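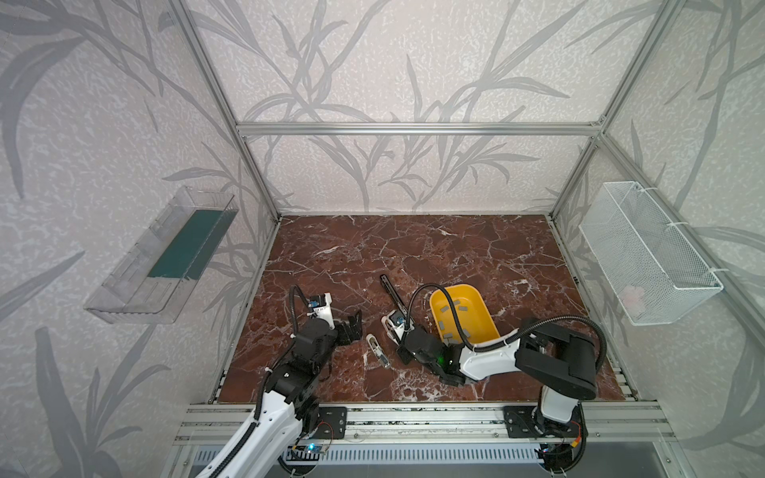

Clondari 墙纸新系列 Triltilell 六月开卖，Greseo 展厅同步开门

2018年5月31日，Qiu

各位编辑、各位老客人，大家好！我是 Clondari 负责对外联络的人，平时订阅邮件也是我写的，所以这篇新闻稿读起来要是有点像邮件，请多包涵。公司让我写得正式一点，我试了两稿，自己都读不下去，还是照平常说话的样子来吧。

先说正事：我们的新墙纸系列 Triltilell 从六月起正式发售，一共16款花色，全部以叶子和水边的草为题材，芦苇、菖蒲、蕨、竹叶都有，也有几款画得比较写意，连我们自己内部都还在争到底是什么植物。同一时间，我们在 Qiu 的第一间展厅 Greseo 也会对外开放，进门不用预约，想带着自家地板样块、窗帘布头来比颜色的，特别欢迎。

做叶子这件事，说来话长。前几年我们卖得最好的一直是素色和细条纹，稳是稳，可是我每次去客人家里回访，总听见差不多的话：“墙是挺干净的，就是有点空。”再问想不想换花的，对方又赶紧摆手，说花的怕看腻，怕显得屋子小，怕跟家具打架。这三个“怕”我听了好多年，几乎能背了。Triltilell 就是从这几句话里长出来的：图案要有，而且可以大，但颜色得压得住，底子得透气，人在屋里坐一晚上眼睛不累。

所以这次的颜色偏淡，灰、米、浅青、旧茶色，最深的一款也只到墨绿。叶片画得比一般墙纸大，长长地往上走，线条有粗有细。我们设计组一开始是拿毛笔画的，画满了一整面会议室的墙（那面墙后来干脆没重刷，开会的时候对着它发呆很舒服），再从里面挑能接得上的部分做成连续图案。接花是最磨人的一步，叶子一长，左右两幅之间稍微错一点点，眼睛立刻就能看出来。有一款芦苇，光是为了让叶尖在接缝的地方顺过去，就改了好多轮，印刷厂的师傅看见我们的邮件大概都想装没看见。

再说价格，我知道大家往下翻就是为了看这个。Triltilell 分两种纸基：普通无纺纸每平方米49元，加厚可擦洗的每平方米69元。我们不搞会员价、预售价、限时价那一套，六月是这个价，到时候要是调，会提前在网站上讲清楚。辅料另算，胶粉和基膜展厅里都有，用别家的也可以，买之前看清楚包装上写没写适用无纺纸基就好。

很多人问我两种纸基怎么选，我自己的看法是这样：卧室、书房用普通的就够了，手感软，反光也少，晚上开一盏小灯，叶子的影子淡淡的，很安静。餐桌旁边、走道、玄关，还有家里有小朋友拿着彩笔到处跑的，多花一点钱上加厚的，沾了酱油、蹭了鞋印，拿拧干的湿布擦一擦，心里不慌。厨房灶台正后方和淋浴间里面，两种都别贴，那是瓷砖的地盘，我们也不想为了多卖几平方米硬说能行。

顺便讲讲搭配，这一段是我的私心，公司没要求写。

大叶子图案最怕旁边再来一个抢戏的。要是家里已经有一块纹理很热闹的石材，比如带白筋的红褐色台面或者地面，墙上就挑灰色系的那几款，冷一点的灰能把暖红色托住，两边都看得清楚。要是地板是浅木色，那反过来，可以大胆用旧茶色或者墨绿，屋子一下子就有了重心。白门白踢脚线百搭，这个不用我多说。金属的东西，银色比金色好配，银色的灯架、画框、置物架放在灰叶子前面很利落；金色也不是不能用，少放一两件，别成套地来。

还有人喜欢只贴一面墙，就是床头或者沙发后面那面。可以的，省钱又出效果，不过我想替四面全贴说句好话。叶子图案转过墙角继续长下去，那种被草丛围住的感觉，一面墙给不了。我家书房就是四面都贴的，灰芦苇，浅底，房间很小，贴完以后朋友进来第一句话是“怎么觉得宽了”。我不敢保证每间小屋子都这样，跟窗户朝向、天花板高度都有关系，可我那间确实是越待越喜欢，现在连周末睡午觉都挪过去了。

如果打算自己动手贴，有几件事提醒一下。墙面要先补平、打磨、刷基膜，等它干透，急不得。大图案对花的损耗比素色多，量完面积以后多算一些，具体多多少，每款的样卡背面都写了对花的距离，看不懂就拍照发给我们客服，帮您算。买的时候核对一下卷标上的批号，同一面墙尽量用同一批，不同批之间颜色会有细微差别，单看看不出来，并排一贴就很明显。第一幅一定要拿铅垂线吊直再贴！我自己第一次贴的时候嫌麻烦，靠着门框就上了，结果门框是歪的，贴到最后一幅，整片芦苇像在刮大风……那面墙我忍了一个夏天才撕掉重来。

不想自己贴的，Qiu 市区内我们有合作的施工师傅，可以上门量尺寸，报价单会把人工、辅料、纸分开列，看完觉得不合适，不贴也没关系。市区以外的地方暂时还顾不过来，只能寄纸，请见谅。

接着说 Greseo。这间展厅我们找地方找了很久，看过商场里的铺面，灯光太亮，什么颜色到里面都发白，最后选了一间临街的老房子，朝北，光线柔，跟大多数人家里白天的样子比较接近。展厅一共2层，楼下是整面整面贴好的墙，16款全都有，可以上手摸；楼上是翻样本的地方，放了几张大桌子，有茶，椅子是我挑的，坐着不硌人，坐一下午都行。我们还在楼上留了一个小角落，灯可以换冷暖，样卡拿过去照一照，晚上在家是什么效果，心里就有数了。这个角落我强烈推荐，我见过太多人在店里选了一款漂亮的灰，回家一开暖灯变成了米黄，打电话来说发错货。

样卡可以免费带走，每人一次限拿几张，A4 大小，回家拿胶带贴在墙上看两天，早上看一次，晚上开灯再看一次，觉得顺眼了再下单。不住在 Qiu 的朋友，在网站上填地址，我们用平信寄，慢一点，但会到。想要更大块的样张也有，收一点工本费，之后下单可以抵掉。

关于环保，我知道这是大家最关心也最容易听到漂亮话的地方，我就不写形容词了。每一批的检测报告，展厅里都有纸质的，想看哪一批就翻哪一批，网站上也会放扫描件。新贴完的房间还是请多开窗通风，墙纸、胶、基膜加在一起，总归有点味道，家里有孕妇或者小宝宝的，多放些日子再住进去，稳妥。

退换的规矩也说在前面：整卷没拆封的，收到后一个月内可以退，运费各付一程；拆了封的、裁过的，如果是印刷问题，拍照给我们，我们补；如果是量错了，那只能您自己消化了。剩下的边角料别急着扔，包抽屉底、包书皮、糊个旧灯罩都好看，我办公桌的抽屉拉开全是蕨叶，心情不好的时候就拉开看一眼。

给媒体朋友：六月开门以后，想来拍展厅、采访设计组的，提前写邮件到网站上的媒体信箱就行，我会回。高清的花色图、样卡实物、产品参数表都可以提供，需要整卷墙纸做拍摄背景也能借，拍完卷好还回来就可以（请千万卷紧一点，松了会有折痕）。拍展厅请尽量选上午，光线最好，人也少些，下午楼上翻样本的客人多，我们不太想打扰他们。

关于 Clondari：我们是一家做墙纸的小公司，设计组在 Qiu，产品以无纺纸基墙纸为主，此前主要通过网站和各地的装修店销售，Greseo 是我们自己开的第一间展厅。Triltilell 系列六月起在展厅和网站同时有售，各地装修店的到货时间会晚一些，请直接问店家。

媒体及客户咨询：请通过 Clondari 网站“联系我们”页面留言，工作日当天回复。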